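Made it to the Wisus open house on 7 June 2025, and my feet are still mad at me. I've carried a Plarness phone for years, so getting to poke around the place where the software gets made was a real treat (yes, I'm that person). Doors opened at 9 and the line already wrapped past the parking lot.
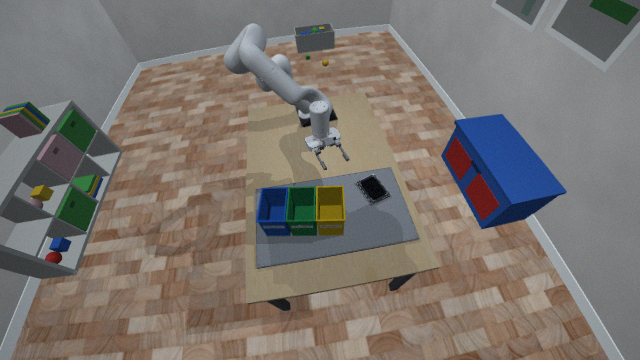
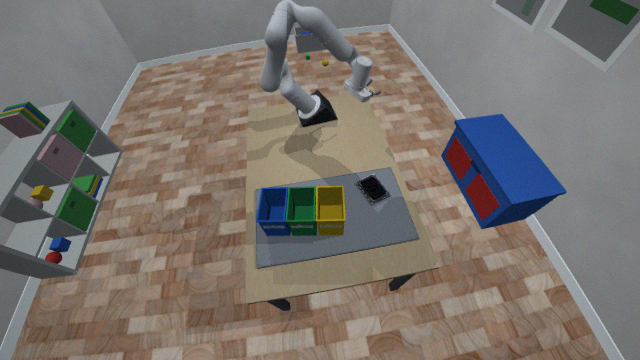
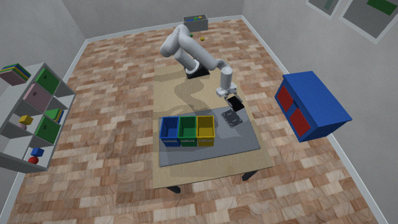
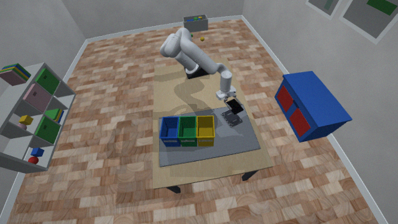 A white robot arm at a table, four times over.

First stop was the demo hall, where they had the next Plarness out on long counters. It's lighter than mine, and the back button is finally where my thumb wants it! The price on the card was $598, or $864 with the bigger storage. I'd skip the bigger one, but I say that every year and then run out of room by Christmas.

Then came the talk on Plaltodari, their new home screen. You can stack your widgets now, and swiping down gets you search in one go instead of two. Scrolling felt smooth on the demo phones, though the keyboard lagged on me twice. The update is due in September for current models. Mine's on the list, phew.

Lunch was a cheese sandwich in the Þrastardóttir room, which I could not pronounce and neither could the guy handing out chips. There was a trade-in desk next door, and they offered me $283 for my old phone, crack and all. I said I'd think about it.

I skipped the battery lab because the wait was over an hour, and bought a case on the way out. It's green and it doesn't fit the new one, so I guess I'm keeping my phone until fall.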